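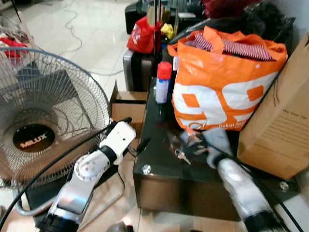
4. Operating rules for collection in occupied rooms

4.1 Scope

The rules in this section apply to bimanual work carried out in rooms that were not prepared for a robot: homes, stockrooms, and back rooms of small shops. They were written for the Skivimo platform, which has two arms and a parallel gripper on each, and they were used at both of our sites, Lyons and Lorkwood. They do not replace the manufacturer's instructions or the risk assessment that each site must complete before the arms are powered. They cover what those documents leave open, mainly how much of a room may be left as it is and what the operator must check before and during an episode.

We began with a short list borrowed from our own lab. It assumed a cleared bench, a fixed table height, and a marked boundary on the floor. None of this held in the rooms we worked in. Operators at Lorkwood followed the list by moving everything off the table and putting a few objects back, and the recordings from that period look much like lab recordings. The purpose of going into occupied rooms was lost. The revised rules allow clutter by default and name the cases in which something has to be moved.

4.2 Before power-on

The operator walks the full reach of both arms on foot with the arms parked. Anything in that area is sorted into one of three classes. Class A items may be touched by the gripper. Class B items may be brushed against but are not targets, for instance soft bags and cartons. Class C items must not be touched at all, and must be either moved out of reach or given a keep-out volume in the controller.

Most household goods fall in A or B. The following are always in class C:

Fans and heaters, whether or not they are plugged in.
Pressurized containers, including household spray cans.
Open liquids.
Glass that is not part of a fixed surface or a piece of furniture.
Any cord that crosses the floor between the base and the work surface.
Anything leaning that would fall toward a person if pushed.

A keep-out volume must extend at least 6 cm past the surface of the item on all sides. For a standing fan it must include the pole and the foot as well as the head. Early on, several operators drew the volume around the grille only, and the elbow of the arm could still pass through the space where the pole was.

Table tops need a separate check. Glass and other shiny surfaces return poor depth readings, and in our logs the estimated height of a glossy top could drift within a single session. On such surfaces the height is set by hand, by lowering each gripper until the tip just meets the top at two points, and the automatic estimate is turned off. Flatness, our surface calibration tool, reports the difference between the two points. If the difference is more than 3 mm, the base is leveled again before work starts.

4.3 Speed near the work surface

Free motion above the surface may use the full speed allowed by the site assessment. Once either gripper is close enough to touch any item, both arms drop to the reduced setting. We tie the two arms together on purpose. In a crowded space the arm that is not doing the task is often the one that hits something, and the operator is usually watching the other.

Small metal items such as keys are approached from above and never by sliding the fingers along the surface. Sliding works well on a bare bench, but on glass it scratches, and on a full table it tends to push the item under a bag where it can't be reached again. If an item is lost in this way, the episode is ended and marked as a failure. The operator should not reach in to recover it while the arms are powered. 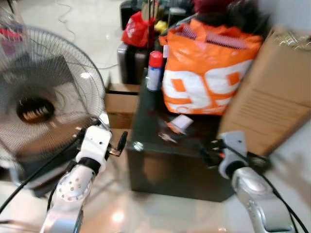 Tall cartons and loosely filled shopping bags caused more disagreement among the operators than any other objects. They are light, and contact with them does little harm, which is why they sit in class B. They also hide a large part of the table from the head camera. We settled on the rule that a carton or bag may stay where it is as long as at least one wrist camera can see the target throughout the grasp. If neither can, the operator repositions the base and leaves the object alone.

4.4 During and after an episode

One person drives and a second person stands within reach of the stop button. The second person has no other duty – no note taking, no resetting of objects, no phone. Sessions are limited to 22 episodes, after which the pair must trade places or take a break. Between episodes, objects that fell are put back by hand with the arms in the parked position and the drives off. Objects that only shifted are left as they are, and the next episode starts from that layout.

Cables get a check of their own. The arm cables are looked over at every trade for loops that could catch on a table corner or a box flap, and floor cords are followed by eye from end to end. A cord that has moved into the reach of either arm stops the session until it is put back.

4.5 Observed compliance

We reviewed a sample of session logs from both sites to see which rules were being followed. The stop-button rule and the session limit were kept in nearly all of them. The rule on keep-out volumes was kept less well, and 6 of the sessions at Lyons had at least one class C item with no volume drawn. In each case the item had been carried into the room after the first walk-through. We have since added a second walk-through, to be done whenever the room has been left or when anyone outside the pair has entered it. This takes roughly two minutes and is recorded in the log with the initials of both operators.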